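Festeo brings artificial tulips to its spring table range

2 min read

Homeware supplier Festeo is adding a potted arrangement of artificial red tulips to its spring range. The arrangement, named Pillura, goes on sale to shops and garden centres in February.

Pillura is sold ready arranged. The red blooms are grouped tightly together, with green leaves coming out below them and over the rim of a black container. It needs no water and can be wiped with a dry cloth.

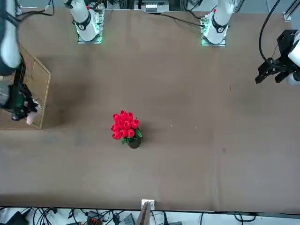 Pillura from overhead, with the red blooms forming a rounded mound.

The arrangement will cost £18 and comes boxed. Festeo has made 300 for the first delivery, and 186 of those have already been ordered by independent shops. A second delivery of 294 will follow if orders continue at the same rate.

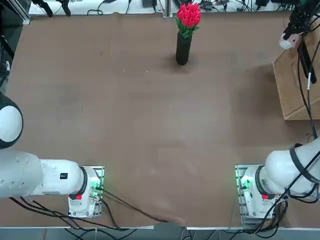

"Customers told us they wanted one strong colour for the table and very little to do once it was out of the box," said Habibur Seneviratne, range manager at Festeo. "Red sold well for us last spring, so we started there. Yellow and white are being looked at for next year."

Shops that stock the spring range can also order small ornaments to stand beside the flowers. These are sold separately under the Tristine name and include animal figures in pale colours.
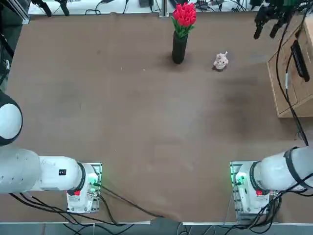 Red tulips in a tall black vase, with a pale pink pig figurine to the right.

Orders placed by noon on a Monday are sent out the same week by the carrier Longo. Shops with an existing account can order in the usual way, and new stockists should ask the Festeo trade desk for a form. Samples can be borrowed for window displays.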